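Alva (robot arm)

Alva is a tabletop robot arm designed by Rami Matar and built at Nerkent, a shared workshop in the town of Lokby. Work on the arm began in November 2018, and the plans were released to the public on Aug 1, 2020.

Design

The arm has six joints and ends in a black parallel gripper with two flat, angular fingers. A small camera mounted at the wrist faces the fingers and the work surface. The joints are driven by hobby servos, and the control software, known as Arach, runs on an ordinary desktop computer. The complete parts list comes to about 415 dollars.

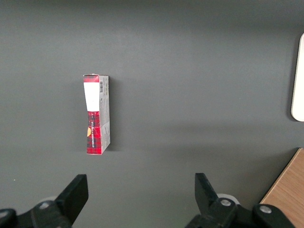 Arach is trained from recorded examples in which a person guides the arm by hand. The first public set held 3161 recordings, most of them of household packaging — cartons, tins and small boxes. Tall, narrow boxes were given their own section, as early versions of the software often tipped them over during the approach.

Later versions

Alva 2 replaced the original shoulder joint, which had shown wear after long sessions, and moved the wiring inside the upper arm. The gripper was kept unchanged. Builders may fit the new shoulder to a first-version arm, although the base plate must be drilled again.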